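Zastham League Scorecards

Ball-by-ball records from the Zastham Sunday cricket league, typed up from paper scorebooks by Stelios Giannakopoulos and Baltasar Ortuño.

Contents

matches.csv -- 210 rows, one per match
innings.csv -- batting and bowling figures
players.csv -- 3622 entries, including repeat spellings

The seasons run from April to September. Avimness did not enter a team in the first two, so their matches start in the third.

Known problems

Leg byes and byes are merged in the older books. Seven matches have no bowling figures at all. Ibarra changed grounds in midseason, and the venue column shows only the new one.
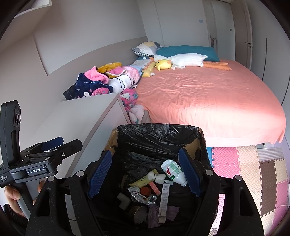
Abandoned games are kept, with the result field set to "aban". Please don't count them in averages. Run the check script in the tools folder before sending corrections, and give the page number of the scorebook if you have it.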